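4.3 Connecting a sales channel

Zivent sends availability to outside resellers through a channel link. Each link covers one reseller and one or more tours. Set up your schedules (section 4.1) before you start.

1. Open Settings, then Channels, and select Add channel.

2. Choose the reseller from the list. If it is missing, select Manual feed and enter the supplier code the reseller gave you.

3. Paste the access key and select Test. A green status means the key was accepted. Keys issued before Jan 16, 2022 must be replaced.

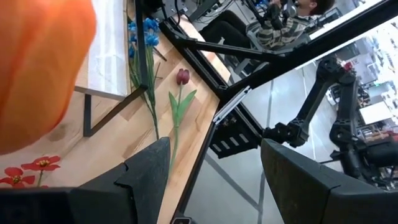 4. Map your tours. Match each Zivent tour to the reseller's product. Unmapped tours are not sent.

5. Set the allotment. With a capacity of 40 and a holdback of 3, the channel can sell 37 places. The holdback stays open to your own website and front desk.

Note: Holdback applies per departure – it is not shared across the day. 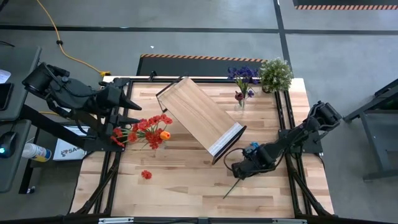
The allotment is recalculated each time a booking is confirmed, changed or canceled. Pending bookings hold their places for 2 hours and are then released.

6. Select Publish. The first sync sends up to 2,000 departures. Any remaining departures go out in the next sync.

Caution: Do not edit a schedule while the first sync is running. Changes made in that time may be overwritten.

Accounts using the Andow rate plan must also set a net price for each mapped tour. Without one, the channel shows as Incomplete and stays closed.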